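Three months with the Pernthorpe recycling bin

I went through four bottle bins before this one, so I have opinions! We drink a silly amount of seltzer in this house, plus whatever the kids bring back from practice, and the empties used to live in a paper grocery bag by the back door until the bottom gave out. My sister-in-law Selina finally told me to buy a proper bin and quit complaining.

The Pernthorpe is a tall plastic bin with tapered sides, and I got the dark green. It holds 11 gallons, which sounds like a lot until you start tossing in bottles full of air. More on that in a minute. It was cheaper than the Gronine I had my eye on, and the Gronine has a lid with a foot pedal, and I have broken every foot pedal I have ever owned, so that was an easy choice.

What I like most is how narrow it gets at the bottom. It tucks in next to the workbench in the garage and still has a nice big opening up top, so I can toss from the doorway (my aim is terrible, and I still get most of them in). The rim is wide and has a little ledge under it you can hook your fingers into. Dragging it to the curb on pickup day is no trouble at all. Carrying it up steps is another story – the ledge is shallow, and with a full load I end up hugging the whole thing to my chest.
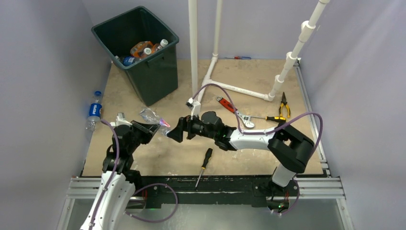
Now, about those bottles full of air. If you throw them in whole, the bin is full by the middle of the week. Squash them a bit first, put the cap back on so they stay squashed, and I can go 7 days without emptying it. My husband refuses to do this. He says life is too short. I go behind him and fish his out, so really the bin has added a chore, but I can't blame Pernthorpe for that one.

Cleaning is easy enough. I hose it out in the driveway and leave it upside down on the grass. The bottom corners do collect sticky stuff if somebody (see above) throws in a soda bottle with an inch left in it, and because the bin is so tall you need a long brush to get down there. I use the one from my old Flotham brush set and it just reaches. Dish soap is fine, no need for anything fancy.

Two gripes. There's no lid, and I couldn't find one sold separately, so in August you'll get fruit flies unless you rinse. And the sticker on mine came off in about a hundred tiny pieces. I had to go after it with cooking oil and a butter knife, and there's still a gummy patch on the side that picks up garage dust.

Would I buy it again? Yes, and I'm thinking about a second one for cans, maybe in a different color so people stop mixing them up. If you have a small kitchen and want it out where guests can see it, I'd probably look at something prettier. Mine lives in the garage and I love it there. Four stars, and I'd go to five if they made a lid.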